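Compte rendu de la réunion de l'atelier partagé Lis
Réunion de février, salle du bas

Présents : Mircea Barbu (animation de la séance), Llinos Prydderch (prise de notes), les équipes Ostton et Skirnden, et deux personnes de Weltside pour les points 1 à 3. En tout, 14 personnes autour de la table, un record pour une réunion consacrée au ménage !

Début de séance à 17 h 30.

1. Approbation du compte rendu précédent

Adopté avec une correction : l'étagère à peinture est celle du fond, pas celle de l'entrée. Llinos modifie le fichier partagé.

2. Bilan du grand rangement

Mircea ouvre le point avec un vrai plaisir, et ça se comprend : la réserve est de nouveau praticable d'un bout à l'autre. L'équipe Skirnden a trié les chutes de bois, sorti les cartons écrasés et remis les serre-joints par taille. Il reste 39 bacs à étiqueter, dont 9 au contenu encore mélangé (vis, charnières, roulettes orphelines). Llinos propose d'y passer un vendredi en fin de journée, avec de la musique et de quoi grignoter. Approuvé immédiatement.

Une question sur les bacs bleus de Weltside : restent-ils sur place ? Oui, jusqu'au printemps. Weltside précise qu'on peut se servir dans la quincaillerie, mais demande de ne pas toucher aux pièces emballées.

3. Dépoussiérage des postes de travail

Longue discussion, très vivante. Le ponçage laisse une poussière fine qui se redépose sur tous les plateaux, y compris ceux qui ne servent pas à poncer. Jusqu'ici chacun passait un coup de chiffon à sa façon, souvent le vieux torchon humide pendu près de l'évier, et on retrouvait des traînées le lendemain.

L'équipe Ostton défend les plumeaux en microfibre chenille, qu'elle emploie depuis l'automne. On travaille à sec, du fond du plateau vers soi, sans appuyer, puis on secoue le plumeau dehors (dehors, pas au-dessus de la poubelle de la cuisine, merci !). Mircea a essayé sur trois postes et se dit conquis : c'est rapide, c'est presque agréable, et on passe sans peine entre les outils posés.

Réserve de Llinos : les fibres s'accrochent aux bords de ruban adhésif qui rebiquent. Il faut donc s'occuper du ruban en même temps, ce qui mène au point suivant.

Décision : un plumeau par rangée de tables, suspendu au crochet en bout de rangée. Lavage à la main, eau tiède, séchage à plat. Achat confié à l'équipe Ostton, après comparaison des manches (le modèle court fatigue le poignet, plusieurs personnes le confirment).

4. Ruban adhésif sur les tables et au sol

Tout le monde en colle, pour repérer un emplacement, tenir une feuille ou protéger le plateau, et presque personne n'en décolle. Accord général pour garder ce qui sert et retirer le reste. Ce qui est retenu :

- les repères au sol restent en place tant que le plan des postes n'est pas refait ;
- sur les plateaux, on remplace les bandes froissées au lieu d'en rajouter par-dessus ;
- les extrémités se coupent aux ciseaux ;
- les résidus de colle se retirent au grattoir en plastique, jamais au cutter.

Skirnden se porte volontaire pour tester un produit à base d'agrumes sur un coin de plateau peu visible. Retour à la prochaine réunion. Mircea apportera le grattoir.

5. Fiche de fin de séance

Llinos a préparé un brouillon d'une page à afficher près de la porte. Très bien accueilli ! Deux ajouts demandés : vérifier sous les tables, et remettre les tabourets côté mur. Le titre provisoire (« On laisse propre ») est conservé, malgré quelques propositions plus poétiques. Tirage de 14 exemplaires, à plastifier.

6. Divers

La bouilloire est remplacée. La clé de l'armoire aux solvants a été retrouvée dans une poche de tablier, son propriétaire se reconnaîtra. Le prochain ordre du jour sera ouvert aux suggestions dès la semaine prochaine.

Fin de séance à 19 h 10.

Annexe au point 3

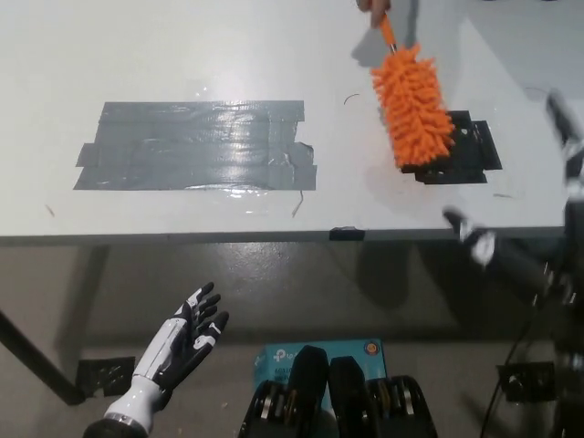

Atelier Lis, février. – Plumeau orange sur plateau blanc, juste au-dessus du ruban noir, avec la grande surface de ruban gris à côté. Les bandes grises sont plissées là où elles se chevauchent et leurs bouts sont irréguliers : exactement le genre de bords dont parlait Llinos. Un brin fin dépasse près d'un coin du gris, à couper lors du prochain passage. Ne pas oublier non plus le petit morceau noir replié sur le chant de la table, à l'avant.

Pour celles et ceux qui n'ont pas encore pris le plumeau en main, Mircea propose une démonstration de cinq minutes avant la séance d'étiquetage. S'inscrire sur la feuille de l'entrée, ou simplement arriver un peu plus tôt.

Notes prises par Llinos Prydderch, relues par Mircea Barbu. Corrections à signaler avant vendredi.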